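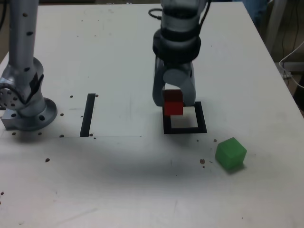 Sourdough starter smells of nail varnish

lensa_b
My starter is now 11 days old and since yesterday it smells like nail varnish. I feed it 50 g of rye flour and the same of water, every morning at 7. Must I throw it away?

Romain Carré
No, it is only hungry. Feed it twice a day and the smell will go.

basach
I don't agree with Romain. Twice a day is a waste of flour. Put it in the fridge and feed it once in the week, I do this since March.

Romain Carré
In the fridge, a starter so young? It will sleep before it is strong. Mine needed almost a month.

noemie.d
What is the temperature in your kitchen, Lensa? Over a radiator mine was sour after 3 hours – I moved it to the cellar stairs.

lensa_b
It stands on top of the boiler cupboard, so quite warm. I will move it and feed also in the evening. Sorry basach, the fridge I will try later.

basach
As you like. Keep a spoon of it dried, in any case.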